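Tuesday, after lunch, bench notes

Okay, catching up, because I wrote nothing down yesterday and then could not remember which lid we had been using. (The white one. Write it on the bag next time, please, whoever has the marker.)

Container closing is what we're on until the end of February. Godenness want their lunch counter packing line to put lids on by arm, two arms per station, and Pemstead is paying us to find out how much of that is real before they buy anything. I spent Monday morning over at the Skirkley kitchen watching the people who do it now, and I wish I'd done that a month ago! They don't place a lid and then press it. They sort of roll it on, thumb first at the near side, and the other hand is already reaching for the next bowl. I tried it for half an hour and my thumbs hurt. One of the women on the line told me the thumbs are the reason she'd be happy to see the arms come in, and then in the same breath asked me if her hours were going down. I said I didn't know, which is true, but it felt pretty lousy to say.

What I got out of them that matters for us:

They check by feel. A lid that's on right gives a little click under the palm, and they never look at it. Our wrist force trace has something at that moment, but it's small and it gets buried when the arm is still slowing down. I want to try a pause before the press.

They hate the idea of standing behind the station fixing bad lids all day. This came up over and over. Right now they swap jobs every 30 minutes, filling, lidding, labels, boxes, and lidding is the one where you can chat. Take that away and the rest of the shift gets quieter and faster. I'd like that in the report to Pemstead in plain words, somewhere near the front.

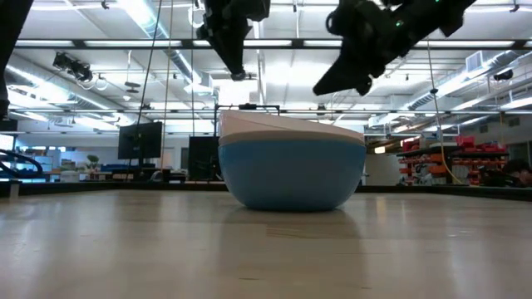 In-ho Baek
Bench lead, two-arm handling

Tilt is the thing to chew on today. Left side high, right side down on the rim, with that thin gray band showing under the lid. From straight overhead it's really hard to tell a lid like that from a good one, and the overhead view is what the pass/fail check was built on. So I'm moving the check to the side view and throwing out the old labels for run 3429, sorry. I know that was somebody's whole afternoon.

Also the tabletop is shiny enough to give a blurry blue reflection right under the bowl, and I don't trust the edge finder with that. Matte mat on order from Majali. Until it comes, tape down the gray felt from the cupboard, and do it before calibrating, or you'll be doing the calibration twice like I did.

Settings for the next batch, so I don't have to ask around:
Press speed down to 15 mm/s
Pause before press, start at 0.3 s and see
Second arm steadies the bowl, no squeezing
18 tries, then stop and look at the traces before running more

Still arguing with myself about what the person at the station should be doing. My first sketch had one operator minding three stations and clearing faults, and after Skirkley I don't like it anymore. What if the arms only take lidding during the rush, and people keep their rotation the rest of the day? It's a worse number on the spreadsheet. But the line crew know when a batch of lids is warped just from picking up the sleeve, and if they've been away from lidding for six months I bet they lose that, and then who tells us?

To ask Godenness: can two people from the line come over here for a day and run the bench themselves? Paid, on shift, not on their day off. I'd want them choosing the stop conditions with us.

Cable on the left side still needs a clip. Felt first, though.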